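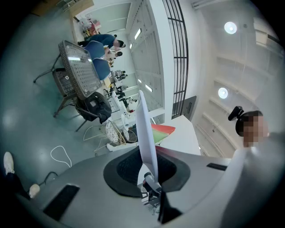 Ondale library will stay open until 9 in the evening

The public library of Ondale will keep its doors open until 9 p.m. from Monday to Thursday, starting in March. Until now it closed at 6, and on Thursday already at 5. The town council approved the change last week, together with a small increase in the budget for staff.

The request came from the readers themselves. In autumn the library left a paper form at the front desk and asked people when they would like to come. Over 100 forms were returned, and most of them named the hours after work. Many were from parents who bring their children to music lessons across the street and have no place to wait in the evening.

"We had expected that students would answer, and they did, but the longest comments were from people with jobs," said Fiorella Gatti, the head of the library. "One man wrote that he has paid fines for years only because he could never arrive before we closed."

The late hours will not be the same in all parts of the building. The reading room on the ground floor, the newspapers and the computers will be available until closing time. The children's section will close at 7, and the local history room keeps its present hours, as it needs a trained person at the desk. Books can be borrowed and returned all evening.

For the new shifts the library has hired 2 part-time assistants. One of them is Doğukan Özkan, who worked before at the smaller branch in Stutimham. He will also lead a conversation group for people who are learning English, on Wednesday at 7:30 p.m. in the reading corner behind the magazines. It is not necessary to sign up, and beginners are welcome.

Transport was a point of discussion at the council meeting. The last bus toward Wulia leaves from Fontana Square at 8:40 p.m., so readers from that side of the valley cannot stay until the end. The council has asked the bus company if a later departure is possible — an answer is expected before summer. In the meantime, the parking area behind the library will be free of charge after 6.

There is also a change for reserved books. They will now be kept at the desk for 48 hours after the reader is informed, and then they go to the next person on the list. Readers who cannot come in that time may call the desk and ask for one more day.

The hours on Friday and Saturday remain as they are, and on Sunday the library is closed. The new timetable is posted at the entrance and can be picked up in print at the front desk.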